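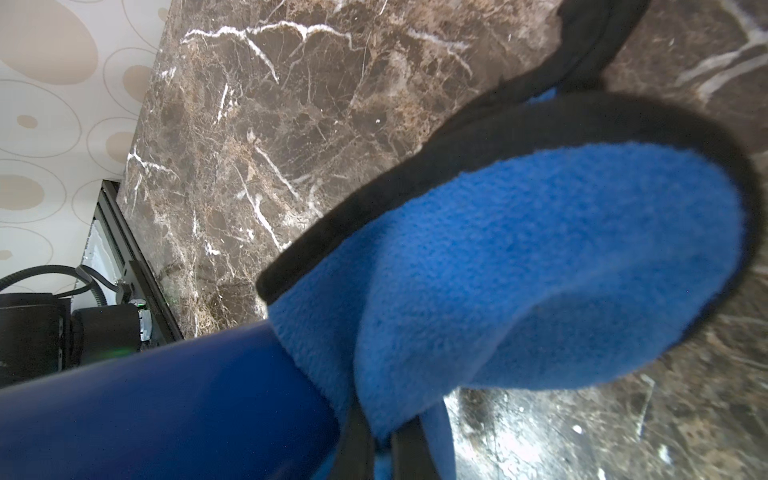
Dark marble shows every mark that a pale worktop hides. Jastbridge, a small firm that looks after stone in hotels and private houses, spends most of its working week on brown and black slabs for this reason, and its advice on wiping them is plain.

"People reach for polish first," says Ditte Arnardóttir, who runs the workshop. "The slab is polished already. It needs dust taken off and very little else."

Her method begins with a dry pass. Napped fabric, fleece included, lifts fine grit into the pile, where a flat-woven cloth tends to drag it across the surface. Bound edges are worth having, as raw ones shed lint that shows up at once on a dark ground. Pads should be shaken out after each slab and washed without softener, which leaves a film.

The damp pass follows: 5 ml of a pH-neutral stone soap in a litre of water, the cloth wrung until it no longer drips. Vinegar, lemon juice and limescale remover are ruled out. Marble is largely calcium carbonate, and acid etches it within seconds – the result is a dull patch that no amount of wiping will shift.

White and cream veins deserve a slower stroke. They can differ slightly in hardness from the brown stone between them, and on older slabs a fingertip may find a shallow step where the two meet. Fillers used at the factory also tend to sit along these lines.

Inspection is done with a lamp held low. Glare is useful: a sound polish reflects it evenly, while etching breaks it into a grey haze. Arnardóttir checks her own test slab at 11 in the morning, when daylight crosses it from the side.

Sealing is a separate job. Jastbridge tests with a few drops of water left for six minutes, and reseals only where the stone has darkened beneath them.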